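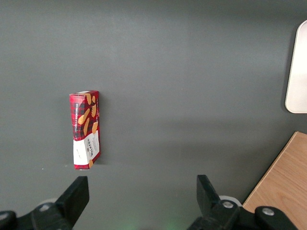
Astholm, February

Shelf Life and Waste in the Student Snack Shop
Report for Food Studies, second term
Reiko Maruyama and Živko Georgiou

1. Background

The snack shop in the Timdale building is run by students and opens at lunch and again at 4 p.m. It sells packaged biscuits, shortbread, crisps, fruit, yogurt and sandwiches. At the end of last term the shop wrote off more stock than it had planned for. We wanted to find out which products were being thrown away and whether the ordering pattern had anything to do with it.

2. Method

We kept a waste log for 9 weeks. Every item taken off sale was written down with the product type, the date printed on the pack and the reason for removal. We also copied the order sheets from the shop's supplier, Zotton, and compared them with the till totals.

Prices were left out of the main comparison. They changed twice during the log and we did not have a full record of the old ones.

3. Results

In total 530 items were removed from sale. Most of these were sandwiches and yogurts past their use-by date. Fruit came next, nearly all of it bananas. Packaged biscuits and shortbread made up only 21 items, and most of those had crushed or torn packs and were still in date.

Waste was highest on Monday. The shop is closed at weekends, but the Friday delivery was the same size as the others, so chilled food sat in the fridge for two days with no sales. We had expected exam week to be the worst and it was close to average.

The two shelves by the door lost more fruit than the shelf at the back. There is a radiator under them. We did not measure the temperature, so we can only say that the position may matter.

4. Discussion

Dry goods are not where the shop loses money. A best-before date on shortbread is about quality, and the stock usually sells long before it is reached. Chilled food has a use-by date and has to go when that date passes, whatever it looks like.

Some log entries are missing. In week 4 the clipboard was moved and the late shift wrote nothing down for about 2 days. The real total is probably a little higher than ours – we have not tried to correct for this.

5. Recommendations

Cut the Friday order of sandwiches and yogurts by half. Move the fruit away from the radiator. Put older stock at the front when unpacking, and mark down chilled items at 4 p.m. on their last day.

Živko has asked Zotton whether the Friday delivery could be moved to Monday morning. We had no reply by the time this report was handed in.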